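Spent most of the evening on the gripper budget again. Fermín wants four more hand-held sets before August. I priced them two ways, printing the bodies ourselves or ordering them finished from Wieser. Finished comes to $360 a set. Printed comes to $259, plus my time.
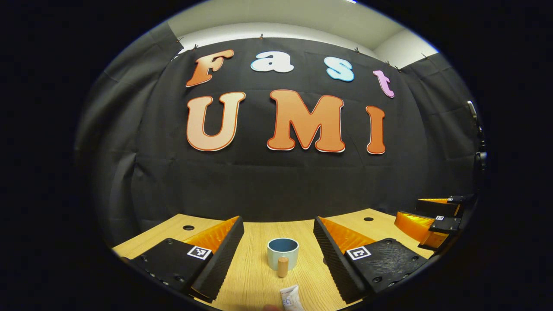
The soft pads are the line I keep getting wrong. I had them down as a one-time cost, and they should be a supply, like tape. I've moved them to the monthly sheet with screws and spare markers.

Skorkeck quoted seven weeks on cameras, so those get ordered first whatever we decide about the bodies. Percy thinks we should buy one finished set and print the rest. I'm leaning that way too. Mugs and other tabletop stuff stay under petty cash.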